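Jultdale Community Hall: Annual Walk-Through, Inspector's Comments

Date of visit: 2 May 2025
Walked by: Ionuț Pană
Form number: 3917
Key: OK / Needs work / Not convinced

1. Front entrance and ramp
Needs work. The ramp rail was reported as fixed in November. It moves when I lean on it, and I'm not a heavy man. One of the anchor bolts has fresh paint over it, which tells me somebody painted it and tells me nothing about whether it was tightened. Please get it pulled and reset.

2. Exit signs
OK in the main room. Not convinced by the one over the kitchen passage. It lit up on the test button and then faded while I was still standing under it. The log says "battery good." I would like to know what the person who wrote that was looking at.

3. Fire extinguishers
Tags current on all units. The one behind the stage is still blocked by folding chairs, same as last year, same chairs I think. A tag doesn't help if you have to move furniture to get to it.

4. Occupancy notice
The posted limit is 400. I can't find the sheet this came from. The Tudholm plan in the office shows the main room before the storage wall went in, so the number was worked out for a bigger room than the one we have. Until somebody shows me otherwise I'd treat it as too high.

5. Electrical panel
Needs work. Directory is handwritten and half of it is wrong. I switched off "east outlets" and lost the lights in the restroom. Clearance in front of the panel is fine today. I'm told it is always kept clear. There are scuff marks on the floor exactly where a cart would sit.

6. Activity room, tables and seating
OK, mostly. Table edges smooth, no splinters, legs lock. I pushed down on the corners of each one and nothing gave.
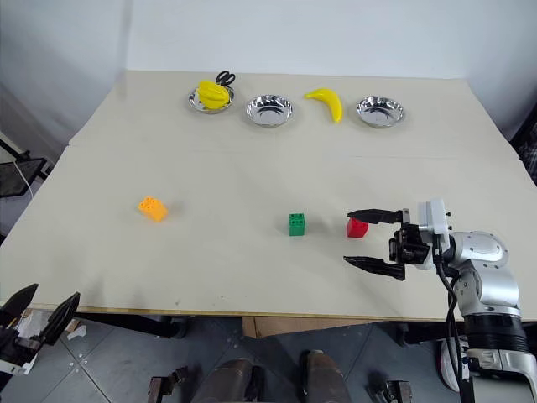
The Dekker stacking chairs are another matter. Several have lost their rubber feet and slide on the floor if you sit down at an angle. The supplier's letter says they're rated for 800 pounds. Fine, but a rating on a chair with four good feet isn't a rating on ours. Replace the feet or pull the chairs.

7. Kitchen
Range hood filter greasy to the touch. Cleaning sheet has initials for every single week in the same pen and the same slant. I'm not accusing anyone. I am saying I don't believe the sheet. Hot water at the hand sink takes nearly 2 minutes to arrive, and most people will have given up by then.

8. Restrooms
Grab bar solid. Door closer on the left side slams hard enough to catch a child's fingers. Turn the screw.

9. Heating
Not convinced. Stidden serviced the furnace and left a one-line invoice reading "checked all." Ask them for the actual readings. The carbon monoxide alarm in the hallway chirped properly, but the date on the back has been rubbed off and I can't pass it without one.

10. Parking lot
Lamp by the dumpster out. Pothole at the exit has been filled with loose gravel, and most of the gravel is now in the road.

Overall: open for use, with items 1, 2 and 9 to be done first. I would rather see receipts than be told it's handled. Send copies to the office and I'll come back for the rail myself.

I. Pană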